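### 4.2 What people said at the door

I should say straight away that I went to Drasness expecting an argument about money. The merger vote had put the old borough in with Ilto, its bigger and richer neighbour, and every leaflet I'd collected (I have a shoebox of them) talked about council tax. So my first set of questions was nearly all council tax. By the end of Tuesday I'd scrapped half of them.

What people wanted to talk about was the name. Would there still be a Drasness on the signs? Who would answer the phone, and would they know where Gustard Lane was? Treasa Ó Briain, who did the doorstep interviews on the eastern side, had the same thing happen to her, and we ended up rewriting the sheet in a café in Pryor over a very long lunch.

We spoke to 332 residents in all. Of these, 100 had voted in the merger poll and were happy to tell us which way, and those are the people I lean on in this section. The rest come back in Section 5, where I look at why turnout was so poor. I've kept the two groups apart because people who skipped the vote tended to describe the whole thing as settled long before, and mixing them in makes the voters look gloomier than they were.

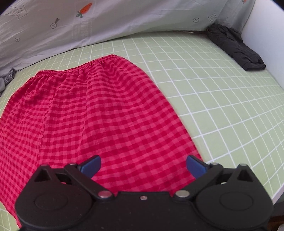 *Figure 3. Red and pink gingham skirt with a gathered waistband, laid out on a pale green gridded surface.*

Among the voters, the split I'd expected between owners and renters was there, but it was small. Length of residence did far more of the work. People who had lived in the borough for over 40 years were much the most likely to vote against, and they said so cheerfully, often before I'd got my pen out! Newer arrivals were harder to pin down. A few had moved from Ilto in the first place and couldn't see what the fuss was about; others had moved precisely to get away from it and were cross at being followed.

Rosimeire Quintana has argued, in comments on an early draft, that I'm reading attachment to place into what may be plain distrust of the larger council. I think she's partly right. Twelve of the interviews mention the bus review by name, and in those the two feelings are so tangled that I gave up trying to code them separately — they're marked "both" in the tables. I'd still say that distrust alone doesn't explain the no voters who praised Ilto's services and then told me they'd never use them.

There is one more wrinkle, to do with timing. The interviews ran through March, when the joint council had met only once and hadn't yet closed any of the local offices. Warrick Bolger's telephone survey came later, after the Pryor office had shut, and his respondents are noticeably angrier about opening hours. I don't treat the two as rival findings, and I compare them question by question in the next section, starting with the one on who people would ring about a missed bin.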